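4.2 Materials and layout

The study used the block set from the earlier sorting work, with the same board. Each block is one solid color and one solid shape, and the two do not go together in any fixed way. Red appears as a star and as a cylinder, green likewise, blue as a cube and as a triangle, and yellow as a hexagon and as a heart. A person asked for "the star" therefore has two candidates, and a person asked for "the red one" also has two. Only "the red star" settles the matter. The heart, the hexagon, the cube and the triangle can each be named by shape alone, and we wanted this mix of easy and hard names in the same layout.

We chose plain colors that our pilot speakers named without trouble. An earlier set, bought from Dosine, had an orange and a red that several people mixed up under the room lights, and we dropped it after 2 sessions. The blocks were checked between sessions and wiped with a dry cloth.

The board is light-colored wood and lies flat on the table. It has no grid, no printed areas and no raised pieces, so a speaker who wants to say where something is has to use the other blocks, the sides of the board, or words such as "near" and "far." This was a deliberate change from Nidedier, where the board was divided into squares and most speakers simply learned the squares. In the present layouts, the spacing between blocks was left uneven. Some blocks sit close together and can be talked about as a group, while others stand well apart.
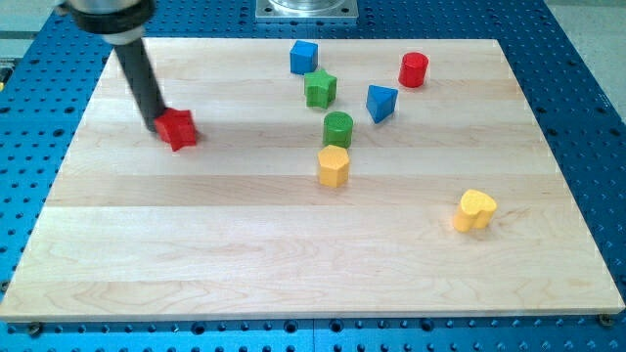 Figure 3. One layout on the board, with the yellow heart at lower right, apart from the other blocks.

Speakers tended to treat close blocks as one thing. When two blocks nearly touched, the first instruction often named both ("the green and yellow ones in the middle"), even when only one had to move. Blocks standing alone got short names. The heart was almost always called "the heart," with no color, and this held wherever it was placed. The triangle was less steady. Speakers who saw it with a point toward them called it "the arrow" or "the blue arrow," and a few kept the name after the block had been turned.

The two stars gave the most trouble, as expected. Speakers began by naming the color every time, then dropped it once a star had been mentioned, and the listener had to guess that the same star was still meant. Paraskevi Spanos, who coded the transcripts, marked these cases as "carried over" and kept them separate from true errors. We follow her coding in Section 5. The two cylinders could have caused the same confusion but did so less often - speakers called them "the round one" or "the can" and usually kept the color with it.

Size played little part. The blocks in a set are close enough in size that "the big star" or "the small star" is not a safe name, and a star farther back on the board can look smaller than one in front. We asked speakers to avoid size words for this reason, though we did not stop them if they used one.

Each speaker worked through 50 layouts in a fixed order, with a break at the midpoint. Layout 17 was removed from the analysis after we found that the written goal named a shape that was not in the set. The transcripts were cut into single instructions, and repeated words and false starts were kept. Where a speaker corrected the color or the shape partway through, the instruction was coded by its final form, and the first form was entered in a second column. This follows the practice in the Cukport transcripts, apart from the handling of pauses, which Dalgleish coding treats as separate items and we do not.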